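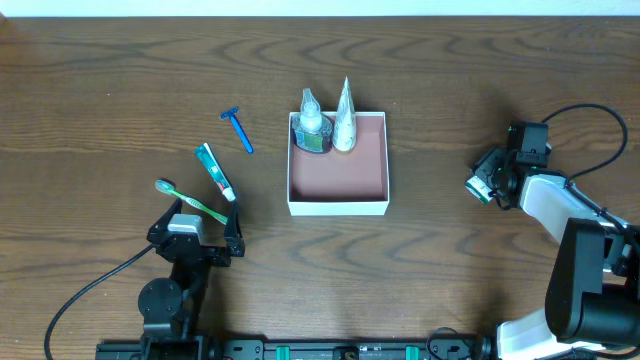
Clerkasine Household Recipes

README for the plain text release

Clerkasine is a collection of old home recipes for soap, hand cream, hair rinse, tooth powder and other things people used to mix up in their own kitchens. The oldest dated page is from 1915 and it's a beauty: a rosewater hand lotion with notes squeezed into every margin!

There are almost 400 recipes in this release, and 280 of them have been checked line by line against the original page. The rest are readable but may still have slips, mostly in the fractions (a faded 1/8 looks an awful lot like a 1/3).

What's in the folder

recipes.txt has the recipes, one after another, with a blank line between them.
units.txt explains the measures. Teacups, gills, "a lump the size of a walnut", it's all in there, and it was the most fun part to write.
sources.txt lists the nine notebooks. The Ó Gríofa notebook is the biggest and the messiest, so start there if you like a challenge.

Fields

Each recipe has a title, a source, a page, a list of ingredients, the method and a checked flag (yes or no). Spelling is kept as written, so you'll find "glycerin" and "glycerine" in the same recipe. Search for both.

Where a word couldn't be read, we put [?]. Please send in guesses, we love those.

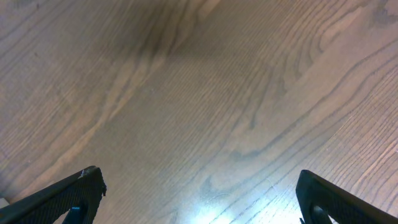

One reader wrote in to ask whether the lard soaps could be grouped apart from the tallow ones, and said the two get mixed up all the time in the Grorby pages. Great point, and the next release will have a fat field for exactly that.

Known problems

Page numbers in the Grorby notebook skip from 31 to 36. The pages may be stuck together or gone.
Two cold creams share a title. They are different recipes, so match on page as well.
The Testska converter turns gills into cups but drops anything after a comma. Use units.txt until that's fixed.

Safety

Several recipes call for lead, borax or raw lye. They're wonderful to read, but please don't put any of them on your skin.

Use

Free to copy, share and change. Please keep sources.txt with the recipes when you pass them on.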